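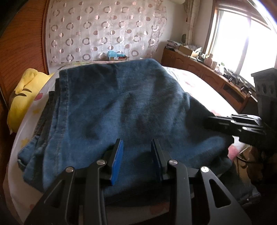
Jeans are the one thing in my laundry I used to dread folding. They're heavy, the seams fight you, and if you get the first fold wrong the whole pile leans over before you've reached the third pair. I do mine on the bed, and I've come to like a wide fold for them, the kind where the pair on top ends up as a big flat rectangle. Mine still have plenty of creases in them and a seam running off at a slant, and I've stopped caring about that. There's a grey thing hiding under the blue ones too, which brings me to my first tip.

Sort by weight, forget about color. Anything thick goes with the jeans. Anything thin goes in another pile, or it will slide right out of the middle when you pick the stack up.

OK, so the fold. Button the waist and pull the zipper up. Hold the jeans by the waistband and give them one good snap (stand back from the lamp, I speak from experience). Lay them on the bed and bring one leg over the other so the back pockets face out. You'll see a pointy bit sticking out at the crotch seam – tuck that in flat toward the pockets so you've got a straight edge all the way down.

Now run your forearm from the waist to the hems. Your hand is fine, but a forearm does it in one go! Bring the hems up to just under the waistband, smooth again, and fold in half once more. That's the wide fold. It suits a shelf or the bottom of a deep drawer.

If your drawers are shallow, like the ones in my old Wornstead dresser, fold in 3 from that halfway point and stand the jeans up on edge like files. My friend Nomvula Mabaso does all of hers this way and can find the pair she wants without pulling everything out. I tried it for a month and went back to stacks, mostly out of laziness.

For stacks, turn every second pair around so the thick waistband ends alternate. I stop at 4 pairs. Five is fine until you want the bottom one.

One last thing about beds. A soft mattress makes the bottom pair sag, so if your edge starts drooping over the side, scoot the pile toward the middle before adding more. Then slide both arms underneath, palms up, and carry it to the closet in one trip. Kids' stuff gets its own post in June – tiny leggings are a whole different problem.

Contact | Copyright Cendlow Home Notes | Back to top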